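I spent an August morning at Bilholm, the robot workshop in Drurkstead that opens its doors to visitors once a year, and I came home with a head full of cables. (And a free biro!)

Elisa Messina showed us round. I'd hoped for somersaults, but she wanted to talk about upkeep, and by the second room I was completely hooked. They call their humanoid Leone, and it lives in a sort of pretend flat with a parquet floor, a fridge and a long white desk, so you half expect somebody to offer you toast.

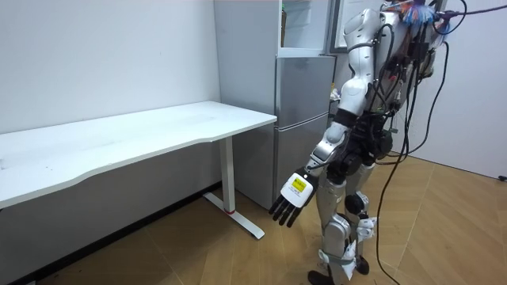
Leone by the desk, with its cables trailing behind

I went straight round the back, being nosy. The front and sides are all smooth white shell, and then you get behind and it's modules, motors and brackets packed in tight, with blue, orange and red wires poking out of the top. Elisa says the wiring gets most of her attention. Every 48 hours of running she goes over each plug by hand, then works all the finger joints through their full bend and listens for clicks. It all goes in a paper logbook, and Leone was up to 2,886 hours when we called.

Cable loops are her pet hate. Leave too much slack and a foot finds it, leave too little and a turn at the waist tugs a connector out, so she walks the robot through its turns slowly before any proper session.
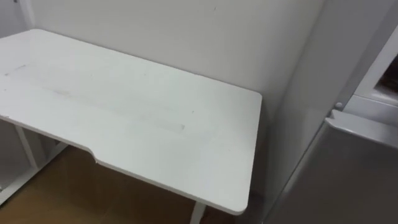
The desk height gets measured too, and if someone shifts it even slightly the arm has to be set up again, a job that takes 20 minutes if you're Elisa and most of an afternoon if you're Tullio Marras (his words!). I asked what breaks most and they both said "fingers" at once.

Tea was in the yard afterwards, with very good lemon cake. The 107 bus stops right outside, but go early, as the car park at Bukbridge was full by ten.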